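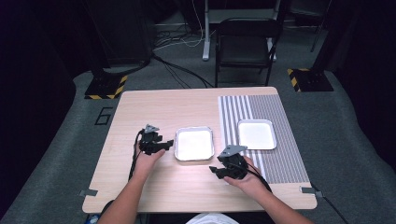

Fallulora staff forum – notes of the April meeting
Notes taken by Balthasar Zwahlen

Started 8.30, second floor canteen. Last month's notes agreed, apart from the bit about parking, which packing say was never settled.

1. Handheld gripper work

Management went over the plan again. People from the tray benches take turns at the recording tables, doing ordinary tray handling with a gripper in each hand, and the recordings go to Wundurska, who use them to train the arms meant for the Koller line. The word used was "support". Asked what the arms would support once they can do the job, management said it was too early to say. I have written that down as it was said.

Staff side made the following points.

Moving a tray with grippers is slower than with fingers, and people who are quick at their own bench feel clumsy at the table. Management confirmed that table sessions do not count towards bench rates. Staff side want this in writing.

Wrists and forearms. Two people have reported soreness after a full session. Present sessions are 30 minutes. Staff side asked for a proper break between them and a chair of decent height. Management will look at breaks. The chair was not answered.

Cables. Some people find the lead pulls on the arm when they reach across. Wundurska to be asked whether it can be routed another way.

Who owns the recordings? Management said the firm does. A question followed about whether someone's way of working can be used after they leave, and whether they get anything for it. No answer at the meeting. Management to come back.

2. Jobs on the Koller line

The slide said no post will be lost "as a direct result". Staff side asked for the word direct to be taken out. Management declined. It was pointed out that the same promise was made over the Zekine labeller, and that five people worked there then and two do now – all by moves and leavers, management said, which nobody disputed and which was rather the point.

Retraining was mentioned. No course, dates or pay grade were given.

3. Volunteering for sessions

Agreed that saying no to the tables will not be held against anyone. Team leads to be told so before the next rota goes up.

4. Any other business

The microwave. Still.

Actions
Management: written note on bench rates; reply on breaks, chairs and recordings.
B. Zwahlen: ask Wundurska about the cables; circulate the Koller slide.

Closed 9.45.

Corrections to Balthasar Zwahlen, staff forum | © Fallulora | Back to top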